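Home | About | Archive | Running | Contact

Grouting the back hall

May
By Lucía Lozano
4 comments | 11 shares

The hall between our kitchen and the back door has had bare cement board on it since we moved to Lanthorpe. I finally tiled it last month, and last Saturday I grouted it. I had done a shower wall before but never a floor, so these are notes for the next time.

The tile came from the closeout place on Fitzgerald. I paid $529 for all of it, which included two spare boxes I could not return. The grout, a margin trowel and a new float were extra. I already had the bucket and sponges.

I started at 7 in the morning and worked backward from the door. The bag says to mix to the thickness of peanut butter. Mine was thinner than that in the first batch and I think the joints there will dry lighter. The second batch was better. I let it sit for ten minutes, stirred it again and did not add any water after that.

Hold the float at an angle and push across the joints diagonally. If you run along them the edge drops in and pulls the grout back out. I did small sections and wiped each one before going on. I changed the water far more often than I wanted to, carrying the bucket out through the garage every time.

The haze came off the next day with a dry towel. One corner needed a second pass.
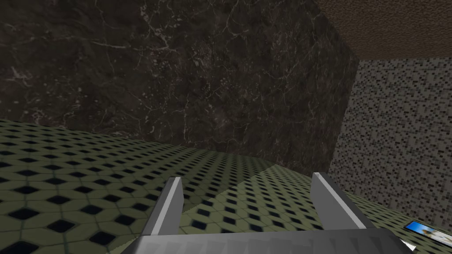
Tiled floor running back toward the walls.

I still have to seal it. The man at the store said to wait three days, and the bag says longer, so I am going with the bag. The baseboards are stacked in the spare room and need paint before they go back on.

A tile setter from Miltberg had quoted me $718 for labor alone. My knees would have preferred that. I am going to buy real knee pads before I start on the laundry room.

Newer post | Older post
Leave a comment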